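Skip to content Home Syllabus Notes Problem sets Contact

Week 5 handout: Can a machine do the chores yet?
Mizanur Nanayakkara
June
9 min read

Read this before Wednesday. The lab portion assumes you know the terms in the first two sections. The slides cover the history, so I have left most of it out.

1. What counts as a chore

For this course, a chore is a job that a person does in a home or a shop without much training, that comes back again and again, and that takes place among objects nobody arranged for a machine. Washing a plate by hand is a chore. Filling bottles on a line is not, even though both involve wet containers. The line was built so that every bottle arrives at the same spot in the same position.

The difference matters when you read claims about progress. A machine that handles 1,000 identical parts in a shift tells you little about whether it can clear a kitchen table. The parts were fed to it. The table has to be looked at first.

Three questions to put to any claim:

Who set up the objects, and could they have been set up differently?
How many tries were made, and were the failures counted?
Who put things back afterward?

The third is the one students skip. If a person resets the table after every try, then a person is still doing part of the work, and the time should be charged to the job. 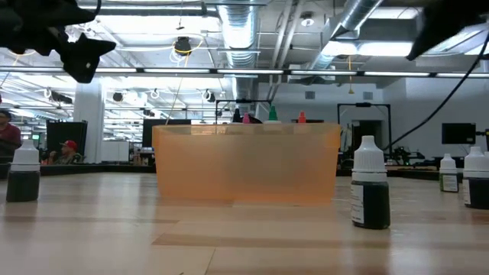 Sorting and putting away is the chore we will use for the rest of the term. It sounds easy and most of you do it without thinking. Take a bench with small bottles on it and a bin to hold some of them. A person sees at once which bottles are already in use as a group and which are standing loose. A machine has to work that out from pictures, and the pictures are often poor. An orange bin with see-through walls changes the color of whatever is behind it, and a glossy tabletop gives back a reflection of the bin that a simple program may take for a second object. Dropper bottles with white caps and dark liquid look much alike from a distance, and they look smaller the farther back they stand, so size alone is a bad way to tell them apart. Caps in black, pink, green and red help, as long as the bottle behind the rim shows enough of its cap to be seen.

2. Seeing, reaching, holding, letting go

We split the job into four parts. Most reports give one success rate for the whole thing, and you should try to take it apart.

Seeing. The machine must find the object and decide where its edges are. Clear plastic, glass and shiny metal are the hard cases.

Reaching. The arm must get there without knocking over the neighbors. With tall thin objects close together this is harder than it sounds. People solve it by nudging things aside with the back of a finger, and few machines are set up to do that.

Holding. Two flat fingers do well with boxes and badly with anything round and smooth. Squeeze too little and it slips. Squeeze too much and it shoots out, or the bottle gives. Rubber pads help until they get dusty.

Letting go. A bottle released a little too high will land and tip. A bottle released while the fingers still touch it on one side gets dragged along when the hand moves off. In the Kukum exercise you will score this part on its own. 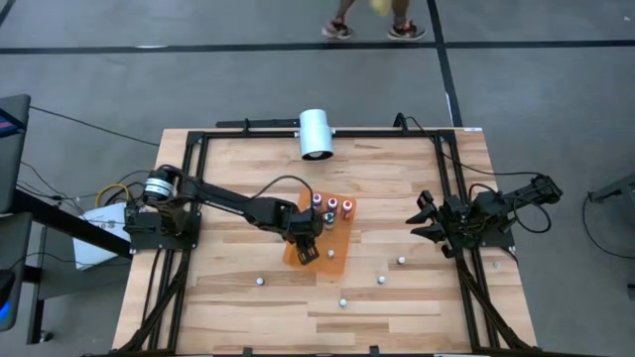

Fig. 2. Two-arm bench with an orange tray near the center of the table. White pegs lie on the tabletop and one is on the tray.

3. Reading the Trellska log

The log for this week comes from the Trellska sorting trial and has 297 entries. Each entry is one try at moving one object. Corentin Vasseur cleaned it up, so the column names now match the ones used in the Anex reader. The old names are listed at the back of the file.

A try is marked good only if the object ended upright, in the right place, with nothing else disturbed. Tries where a person stepped in are marked H. Do not drop the H rows. Last year several groups did, and their success rates came out far too high.

Work out the rate three ways: with H counted as failure, with H left out, and by part (seeing, reaching, holding, letting go). Write a sentence on which one you would show to a shop owner who is thinking of buying the machine – and which one the seller would show.

4. So, can they?

On a shop floor with fixed parts, yes, and for a long time now. On a shop floor with mixed parts in open bins, some of the time, with a person nearby. In a home, a few single chores under good conditions, floors being the usual case. The Lashari paper argues that tidying is close. I think it undercounts resets, and we will go through its second table in class.

For Wednesday

Read the Lashari paper up to the end of the methods section.
Time yourself putting away 30 small items at home, at your usual pace. Write down every item you dropped, moved twice or put in the wrong place.
Bring the number and your notes on paper. Groups will be posted on the lab door.

Previous Next Back to notes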